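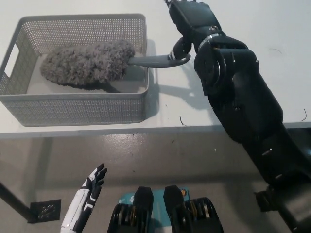
Last changed: Feb 18, 2025

Home | Projects | Reports | Partners | Contact

Vokedero – progress report to the Rorimum fund
By Koen Van der Linden

This report covers the work at Cimumville from December up to now. The grant pays for cleaning equipment and storage in the shared rooms, and for the time needed to set it all up.

Equipment

The order with De Smet was placed in December and came in two deliveries. The first held 200 microfibre dusters with plastic handles. The second held 200 baskets. Both were checked against the order and nothing was missing. One carton of baskets had been crushed at a corner but the baskets themselves were fine.

We chose the light grey basket with perforated walls. It has a handle cutout in the short wall and a smooth rim, so it can be carried from room to room and wiped out quickly. The solid boxes we used before collected dust in the bottom and were hard to get clean.

The duster is longer than we allowed for. With the head lying on the basket floor, the handle goes over the rim and the hooked tip ends up outside. On a table this does no harm. On the narrow shelves in the older rooms the tip sticks out into the walkway, and we have had complaints. In those rooms the dusters will hang from a rail by the hook, and the basket will hold cloths only.

Rooms

Sets have now been placed in 73 rooms. Each has one basket and one duster, kept on or next to the work table. The remaining rooms on the upper floors are waiting for shelves to be put up, and we do not want to leave baskets on the floor there in the meantime.

The fluffy heads need to be shaken out after use and washed now and then. We had written washing into the plan as a monthly job. Staff in the busier rooms say this is too seldom, so we are trying it every fortnight on the ground floor first.

Money

Spending is within the budget. The rails were not in the original plan and will come to over 2 per cent of the equipment line. We would like to cover this from the sum set aside for labels, as the labels were printed in house. Please let us know whether this needs a formal request.

Next steps

Rails go up in the older rooms first, then the shelves upstairs – the joiner has both jobs on the same order. The remaining sets will go out as each room is ready. A price for spare duster heads has been asked for and will be sent on with the next report.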